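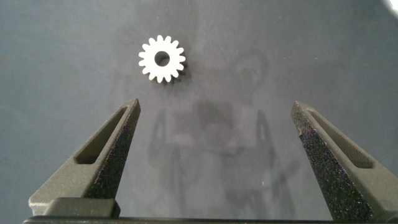
White spur gear on the grey bench, gripper open, wrist camera view.

Posted in August by tolerance_stack
Grippers and end effectors

We use cookies to remember your login and to count page views. By continuing to use the Morbridge help boards you agree to this.

Wrist camera and parallel gripper: fingers not centred on small gears, which offset do I trust?

I am comparing two sets of fingers for a parallel gripper on a small arm. The parts are spur gears, picked flat from a matte grey surface. The gripper is a Jukotov with the standard jaw carriage. The controller is a Cardoso, which does the blob detection and passes an X/Y correction to the arm.

The first finger set is plain aluminium with a rubber face. The second is the tapered slotted type with a rough, speckled inner face. I would like to move to the slotted set. The tips are narrower and should get down beside a part without touching its neighbour.

With the slotted set fitted, the gear ends up closer to the left finger than the right at the approach height. The opening is wide, so the jaws do close on the part, but the left finger touches first and pushes the gear across the bench before the right one arrives. With the plain set the same program closed almost evenly. I have changed nothing in the program apart from the finger length.

What I have tried:

- Repeated the hand-eye calibration with the target at bench height. Residual looks normal.
- Swapped the left and right fingers. The offset stays on the same side.
- Reduced closing speed to 2 mm/s. The gear still moves, only more slowly.
- Masked the finger tips out of the detection region.

The gear is bright against the bench and the bore shows dark, so I had assumed detection was the easy part. There is also a large soft shadow of the arm under the camera for most of the approach.

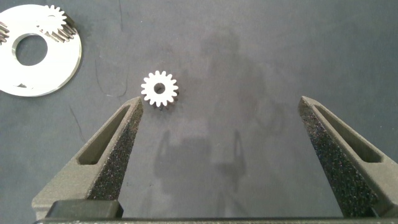 The offset is the same with a single gear on the bench as it is with other parts nearby, so I do not think it is picking up a neighbour. If I jog the arm 2 mm to the left by hand before closing, both fingers arrive together. I could put that number in as a fixed tool offset and carry on, but I would like to know what I am correcting. If it is a camera error it will change with height. If it is a finger error it should not.

Has anyone run this type of finger with a wrist camera, and where did you apply the correction?

backlash_bill

Check the lighting first. We had endless trouble with a ring light that was too bright and the edges of white parts bled into the background. Turn the exposure down until the teeth are separate again. Also I would not use parallel jaws on gears at all, a small vacuum cup is quicker if you have a flat face wide enough for it. Ours has been on the same cup for ages.

drollanside_cell

Exposure could shift the detected edge slightly, but it will not give you 2 mm on a part that size. A vacuum cup is a fair suggestion for solid discs. On a gear with a large bore you are left with a narrow ring to seal against, and I would not start there.

Your own test tells you most of it. Swapping the fingers did not move the offset, so the fingers are a matched pair and the error is on the carriage side or in the tool frame. What changed between the two sets is the length. If the camera is tilted relative to the closing direction, or the tool Z axis is not square to the bench, a longer finger makes the sideways error larger. With the short fingers it was probably there and too small to notice.

I would do it in this order:

1. Remove the part. Close the jaws fully at approach height and save a camera frame. Mark the pixel where the tips meet.
2. Lower by 6 mm and rotate the wrist half a turn about tool Z. Note where the tips meet relative to a fixed mark on the bench. If the point moves, the tool centre is wrong by half that movement.
3. Correct the tool centre in the arm controller, not in the vision job. Then repeat the hand-eye calibration, because the old one was taken against the old tool centre.
4. Repeat the pick at two bench heights. If the remaining error grows with height, look at the camera bracket.

On step 1, the closed position matters. On the Jukotov carriage I had here, one jaw had slightly more play than the other, and the midpoint measured with the jaws open was not the midpoint when closed. Measuring from the open tips gave me a wrong figure twice.

For the shadow, leave the bench as it is and limit the detection to a brightness threshold well above the grey. A soft shadow on a matte surface only makes the background darker, and your parts are white. Glare at the edges of the view is the more likely cause of a false blob. Crop it out.

tolerance_stack

Thanks. Step 2 gave a movement of nearly 4 mm on the bench mark, so the tool centre accounts for it. I had entered the new finger length and left X and Y from the old set. After correcting it and recalibrating, 6 of 7 picks closed without visible movement of the gear. The seventh turned slightly on contact, and I suspect one finger landed on the corner of a tooth. I will leave the thread open until I have tried the second bench height.

drollanside_cell

Turning on contact is a separate matter. With flat finger faces it depends on where the teeth happen to be. You can read the tooth angle from the image and rotate the wrist to suit, but check first whether the next station cares about the angle. Mine did not, and I left it alone.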